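올든 주민 소식지 2월호

침실 수납장 나눔, 접수 방법이 바뀝니다

작년까지 가구 나눔은 게시판에 쪽지를 붙이는 방식이었습니다. 쪽지가 겹쳐 붙고 연락처가 떨어져 나가는 일이 잦아 올해부터는 접수장을 씁니다. 접수장은 관리동 1층 우편함 옆에 있고, 오전 9시부터 저녁까지 누구나 적을 수 있습니다. 적을 내용은 품목, 가로와 세로와 높이, 서랍 개수, 흠집 위치, 내놓을 수 있는 시간입니다. 동호수는 적되 휴대전화 번호는 원하는 분만 적으면 됩니다.

지난 한 해 접수된 물건은 모두 29점이었고 그중 협탁과 작은 서랍장이 10점으로 가장 많았습니다. 옷장이나 침대 틀은 들어올 때마다 자리를 많이 차지하고 가져갈 분을 찾는 데도 오래 걸렸습니다. 올해는 혼자서 들 수 있는 가구만 공용 창고에 받고, 그보다 큰 가구는 집에 둔 채로 접수장에만 올립니다. 가져갈 분이 정해지면 두 집이 직접 시간을 맞추시면 됩니다.

협탁을 고를 때는 높이를 먼저 재시기 바랍니다. 매트리스 윗면과 협탁 윗면의 높이가 비슷해야 누운 채로 손이 닿습니다. 요즘 나오는 매트리스는 두꺼운 것이 많아서 예전 협탁을 그대로 두면 한 뼘 가까이 낮은 경우가 있습니다. 다리가 따로 있는 협탁은 나사식 받침을 덧대 높일 수 있지만, 바닥까지 막힌 형태는 받침대를 통째로 짜야 합니다. 윗판에 턱이 없는 것이 닦기 편하고, 페인트를 칠한 것은 컵 자국이 남기 쉬우니 받침을 쓰는 편이 낫습니다.

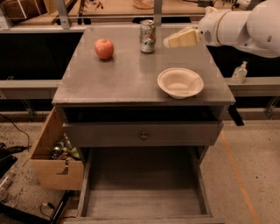
케켈리 아메테페 씨는 높이보다 깊이가 문제라고 했다. 지난번에 받은 협탁은 높이가 딱 맞았는데 앞으로 너무 튀어나와서 밤에 화장실 갈 때마다 모서리에 무릎을 부딪쳤고, 결국 한 달 만에 다시 내놓았다는 것이다. 침대와 벽 사이만 재지 말고 문이 열리는 자리까지 재야 한다는 말도 덧붙였다.

같은 의견이 더 있어 접수장에 깊이 칸을 굵은 선으로 표시했습니다. 빈칸으로 두면 창고에 받지 않습니다.

칠이 벗겨진 협탁은 버리기 전에 한 번 손을 볼 만합니다. 순서는 이렇습니다. 중성세제를 탄 물로 닦고 하루 말립니다. 손잡이와 경첩을 떼어 봉지에 담고 봉지에 어느 서랍 것인지 적습니다. 고운 사포로 들뜬 칠을 밀어내되 나무가 드러날 때까지 갈 필요는 없습니다. 먼지를 마른 천으로 닦고, 젖은 천으로 다시 닦습니다. 밑칠을 한 번, 본칠을 두 번 합니다. 본칠 사이에는 통에 적힌 건조 시간을 지키십시오. 겨울에는 적힌 시간보다 더 걸립니다.

지난가을 수리 모임에서는 오베티 수성 페인트를 썼습니다. 남은 것이 회색 한 통, 흰색 반 통이고 창고 왼쪽 선반에 있습니다. 쓰실 분은 선반에 걸린 종이에 이름을 적고 가져가시고, 붓은 씻어서 돌려주십시오. 굳은 붓이 여러 자루 나와서 이번에 새로 샀습니다. 사포는 각자 준비하셔야 합니다.

서랍이 뻑뻑한 경우는 대부분 레일에 먼지가 뭉친 탓입니다. 서랍을 빼서 뒤집고 레일 홈을 마른 칫솔로 훑은 다음 양초를 문지르면 나아집니다. 식용유는 바르지 마십시오. 처음에는 잘 미끄러지지만 시간이 지나면 끈적해지고 먼지가 더 붙습니다. 바닥판이 처진 서랍은 뒤쪽에 얇은 나무쪽을 대고 목공풀로 붙인 뒤 무거운 책을 올려 하룻밤 둡니다.

창고 이용료는 그대로입니다. 보관 기간은 한 달이고, 기간이 지난 물건은 내놓은 분께 다시 연락드립니다. 연락이 닿지 않으면 대형 폐기물로 처리하며 비용은 내놓은 세대의 관리비에 더합니다.

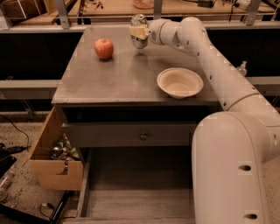 클랄리, 2월. 이웃 단지인 클랄리에서도 같은 방식의 접수장을 시작했습니다. 두 단지의 접수장은 따로 운영하지만 목록은 달마다 서로 바꿔 붙이기로 했습니다. 클랄리는 300세대가 사는 곳이라 서랍장과 책상이 꾸준히 나오는 편입니다. 올든 주민도 받을 수 있고, 이때는 클랄리 관리동에 먼저 전화해 물건이 남아 있는지 확인하셔야 합니다. 찾아간 뒤에 이미 나갔다는 말을 듣고 돌아온 분이 지난달에도 있었습니다.

클랄리 쪽 연락은 아마 야쿠부 씨가 맡고 있습니다. 전화는 오전 10시 이후에 받습니다. 손수레는 클랄리 관리동에서 빌릴 수 있지만 단지 밖으로는 가지고 나갈 수 없으니 차에 싣는 곳까지만 쓰시기 바랍니다. 에스피노자 길 쪽 출입구는 배관 공사로 막혀 있어 당분간 정문으로 다니셔야 합니다.

유리 상판이 있는 가구는 두 단지 모두 상판을 떼어 따로 싸야 받습니다. 신문지만 감으면 모서리가 드러나니 골판지를 접어 네 귀에 대고 테이프로 고정해 주십시오. 젖은 흔적이나 곰팡이가 있는 가구, 벌레가 나온 적이 있는 가구는 받지 않습니다. 매트리스와 베개도 받지 않습니다.

다음 호에는 책상 의자의 바퀴를 바꾸는 방법을 싣습니다. 바퀴 축의 굵기가 제품마다 다르니 궁금한 분은 한 개를 빼서 관리동에 가져오시면 굵기를 재어 드립니다. 원고나 질문은 관리동 1층 소식지함에 넣어 주십시오.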